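5. Puesta a punto de la estación de varilla y gradilla

Esta sección da por hecho que el brazo ya está fijado a la mesa, que la mano está montada en la muñeca y que el programa Gorov arranca sin avisos. Si falta algo de eso, vuelva a la sección 4. El montaje es el del taller compartido de Stumholm; en casa cambian las medidas, pero el orden es el mismo.

5.1 Preparar la mesa

1. Extienda el paño negro y sujete las esquinas con cinta. Las arrugas suaves no molestan; los pliegues altos sí, porque la gradilla queda coja.
2. Deje la caja de la parada de emergencia fuera del paño, al alcance de la mano de quien vigila.
3. Lleve los cables hacia el lado de la base del brazo. Ninguno debe cruzar la zona de la gradilla.
4. Coloque la gradilla blanca y, junto a uno de sus extremos, el vaso de precipitados con un poco de agua. Use solo agua durante los ajustes.

PRECAUCIÓN: pruebe la parada de emergencia antes de cada sesión, con el brazo en reposo y sin vidrio en la mesa.

5.2 Aproximación a la gradilla

5. Cargue el perfil «Unberg» y ponga la velocidad en el nivel más bajo.
6. Baje la mano en modo manual hasta el extremo de la gradilla donde va la varilla.
7. Compruebe la posición desde dos puntos de vista, uno alto y otro lateral. Con uno solo se juzga mal la profundidad.
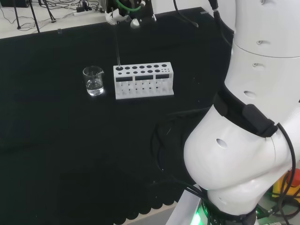
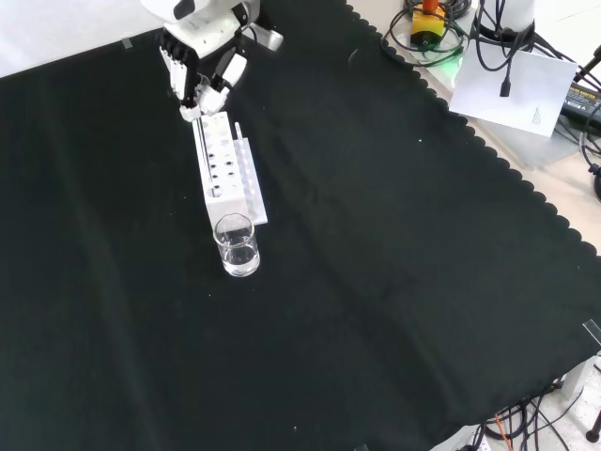
Categoría: Ajuste y calibración

5.3 Guardar los puntos

8. Con la punta de la varilla alineada con el orificio, guarde el punto como «entrada». El valor de altura en nuestra mesa es 467; el suyo será distinto.
9. Suba en vertical, sin girar la muñeca, y guarde el punto «salida». En nuestro caso, 2.292 en el contador del eje.
10. Repita el recorrido entre ambos puntos cinco veces. Si la varilla roza el borde del orificio, corrija «entrada» y vuelva a empezar la serie.
11. Ajuste la fuerza de cierre. Empezamos con 251 y no hemos tenido que subirla — con más, la varilla se tuerce entre los dedos.

NOTA: si mueve la gradilla, aunque sea para limpiar el paño, los dos puntos dejan de valer. Marque su contorno con cinta.

PRECAUCIÓN: no sujete la varilla con la mano mientras el brazo tiene corriente en los motores. Para recolocarla, pulse la parada, retire la varilla y rearme desde el programa.

5.4 Al terminar

12. Lleve el brazo a reposo y apague primero los motores, después el ordenador.
13. Vacíe el vaso y guarde las piezas de vidrio en su caja.

Comentarios

Etornam Issahaku
En el paso 8, ¿el punto se guarda con los dedos cerrados o abiertos? No lo encuentro.

Mawar Oei
Cerrados, con la varilla cogida. Lo añado en la próxima revisión.

Hakim Manurung
A mí el perfil Unberg me carga con la velocidad de la última sesión. Conviene mirarla siempre después de cargarlo, no antes.

Fikri Goh
¿Sirve para una gradilla con orificios más estrechos? La mía es de las pequeñas.

Mawar Oei
Sirve, pero guarde un punto intermedio justo encima del orificio y baje desde ahí.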